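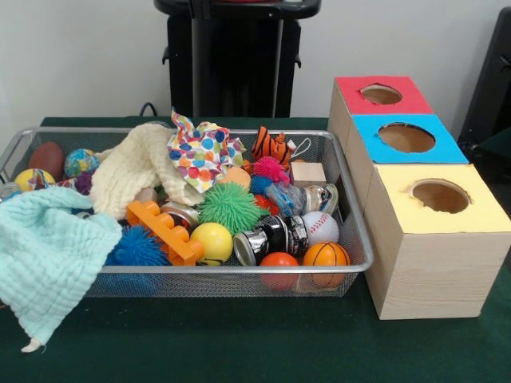 Figura 2.1: A bancada da oficina, com o cesto de objetos à esquerda e as três caixas de tampa furada à direita.

Capítulo 2
O cesto e as caixas

Passei boa parte de agosto a escolher motores para o Zindholm, o meu robô separador de mesa, e só depois percebi que ainda não tinha nada decente para ele separar! Comecei com cubos todos iguais (um erro, já lá vamos) e o programa portou-se lindamente até ao dia em que lhe dei uma bola de picos.

Por isso, antes de apertarmos um único parafuso, quero falar do cesto. O meu é de rede metálica e leva de tudo: bolas lisas, bolas de picos, um tigre de peluche, um bloco de encaixar cor de laranja, mantas. As mantas são o pesadelo, aviso já, porque uma garra que segura bem uma bola pode perfeitamente levar três coisas agarradas ao tecido.

As caixas são o destino. Vermelho, azul e amarelo nas tampas, um furo redondo em cada uma, e um pano verde-escuro por baixo de tudo. Na oficina partilhada de Killadstead ainda discutimos se a ordem das cores importa; eu mantenho sempre a mesma e durmo melhor.

No meu caderno há mais de 200 tentativas só com este material, e vamos usá-las na secção 2.3. Para já, pegue numa fita métrica e meça o furo mais pequeno das suas caixas.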